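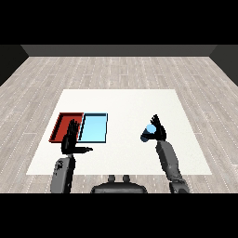 Shanthi Wanigasekara
July 6, 2023

1/ Grey wood floors. Can we talk about them? Every flat I've viewed since January has had the same washed-out plank look, and every listing calls it "timeless". I remember when terracotta tiles were timeless. I remember when cork was.

2/ I'm told by the man at Terkovier that grey "goes with everything". So does beige, and we all spent ten years ripping that out.

3/ The weathered look bothers me most. You pay extra for boards made to look as if they've spent decades on a pier. My gran had boards that had aged for free and she covered them with a rug.

4/ Got three quotes for my front room. Planulia wanted 3000 all in. Iordache wanted 900 for laying, boards not included, skirting not included, taking up the old carpet not included. I did ask what was included. "The laying."

5/ Trikerlow never sent a quote. They sent a brochure, then another copy of the brochure.

6/ Someone will reply that it hides dust. Does it? My sister has a pale grey floor and a black dog. I've seen no evidence of anything being hidden.

7/ Also not convinced by "run the planks across the room and it'll feel wider". Wider than what? I've got the tape measure. The sofa still won't go in that alcove.

8/ And the samples! A piece the size of a paperback, looked at under shop lights, and from that you're meant to picture a whole floor. I took four home and they were four different colours by teatime.

9/ Best offer so far is a chap two streets over who'll sand what's under the carpet for 299. He hasn't seen what's under the carpet. Neither have I, apart from one corner by the radiator, so I'm treating that number as a mood.

10/ Replies are open if you've lived with grey boards for more than five years and still like them. Not five months. And if you sell flooring, please say so before you tell me how much you love yours.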